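Setting up return labels in Cletent

Before you start, make sure your store is connected and at least one shipping carrier is active. You need an account with the Manager role. Staff logins can view return labels but cannot change these settings.

1. Sign in and open Settings, then Orders, then Returns.
2. Switch on Allow customer returns.
3. Enter the return address. Include a phone number, as some carriers reject labels without one.
4. Choose who pays for the label: the store, the customer, or Decide per order.
5. Click Save and wait for the green bar at the top of the page.

Note: The return address is separate from your billing address. Changing one does not update the other.
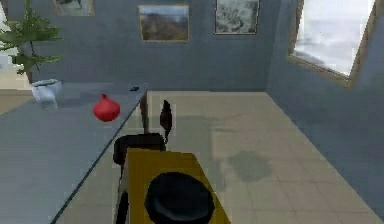
Next, set the return window. The default is 104 days, and the longest you can enter is 184. If you sell gift items, you may want a longer window for orders placed in December – use Add date rule for this, and leave the default as it is.

6. Under Return reasons, keep at least one reason switched on. You can add up to five of your own.
7. Place a test order, mark it as delivered, and request a return from the customer page.
8. Check that the label shows the address from step 3.

Caution: Test labels are real labels. Cancel yours within four hours or the carrier will charge your account.

If the label does not appear, reconnect the carrier and repeat step 7. Stores that moved over from Prellum must also re-enter their carrier password.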